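Library and Information Studies | Working Papers
Home Issues Authors Submit Search
June 30, 2025
By the Tagle Catalog Study Group

4. Short Entries and What They Leave Out

4.1 Material

The records used in this section come from the Steletti collection, a mixed group of household goods, tools, fishing tackle, prints and papers held by the regional museum at Trullier. The paper catalog was typed onto cards over several decades and later copied into a database called Indard. We worked from an export made in April. It contained 1,000 records, of which 536 have a description field that holds a single noun and nothing else. We call these short entries. The remaining records have a description of at least two words, and a few run to a full paragraph.

The export kept the original card text in one field and the database text in another. Where the two differed, we used the card. Most differences were in spelling or capital letters, but in a small group the person copying the card had dropped a second line. Those records look like short entries in the database and are not counted as short entries here.

4.2 Which nouns appear

The nouns in short entries are mostly common ones. "Box," "knife," "hook," "photograph," "lamp" and "letter" all appear many times. A user who searches for any of them gets a long list of results that cannot be told apart without opening each record, and often not even then. The accession number is the only field that differs.

The problem does not affect all nouns in the same way. "Hook" covers coat hooks, crochet hooks, meat hooks and fishhooks, which belong in different parts of the museum's own classification. Staff who know the drawers can guess from the accession number which kind is meant. An outside reader can't. "Photograph" has the opposite trouble. It names the kind of object well enough, but says nothing about what the photograph shows, and that is what most people who write to the museum want to know. Requests for views of a certain valley or ridge are common in the letter file, and they were answered from memory for as long as there was someone on staff who had the memory.

We therefore separate two kinds of missing information. The first is missing type, where the noun is too broad to place the object in a class. The second is missing content, where the class is clear but the subject is not. Figure 2 has one object for each kind.

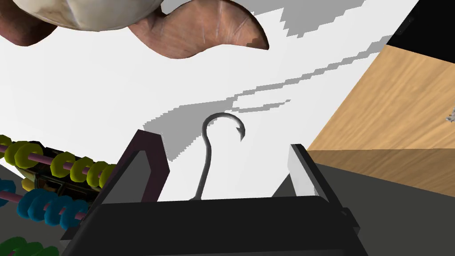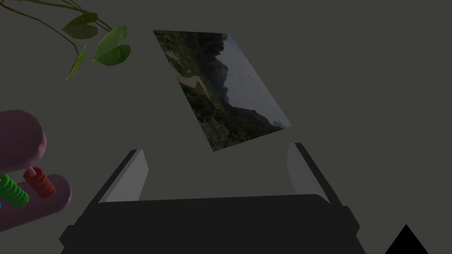
Figure 2. Missing type and missing content. First: a hook with a barbed tip. Second: a photograph of a landscape with a dark ridge and an overcast sky.

Missing type is the cheaper of the two to repair. One added word is usually enough, and the person adding it doesn't need to know anything about the history of the object. Missing content takes longer. A cataloger has to decide how much of a view to record, and whether to name a place that is only probably the right one. The Trullier cards that do name places sometimes name them wrongly, and the error then passes into every list made from the cards.

4.3 When short entries were written

Card stock and typewriter face give a rough order for the cards, although few of them carry a date. Short entries are spread through the whole sequence, but they bunch up in the runs where large gifts were entered. This fits the accession register, which shows whole crates entered in one sitting. A long description at the start of a gift is often followed by a run of single nouns, and the first card of the run may say "see above." Once the cards were sorted by subject the words "see above" pointed to nothing, and the database kept them in that state.

We had expected fewer short entries among the prints and papers, where the card form had a printed line for the subject. The line was left blank on many cards. On others it was used for the shelf mark – possibly a local habit, as the general form had no space for one.

4.4 Effect on searching

To see how the short entries behave in use, we ran 500 queries taken from the museum's search log against the export. Queries of one word did return short entries, usually in large numbers. Queries with a place name or a material almost never did, even where the object on the shelf would have been a good match. The short entries are in effect hidden from any reader who knows what he or she is looking for.

Adding a type word to the short entries for hooks, knives and boxes changed the results for one-word queries very little. It made a clear difference for longer queries, and the gain was largest for the tackle, which had been mixed in with kitchen and clothing items. We did not attempt the same test for photographs. The subject terms in use at Trullier are under revision, and any terms added now would have to be replaced when the new list is adopted.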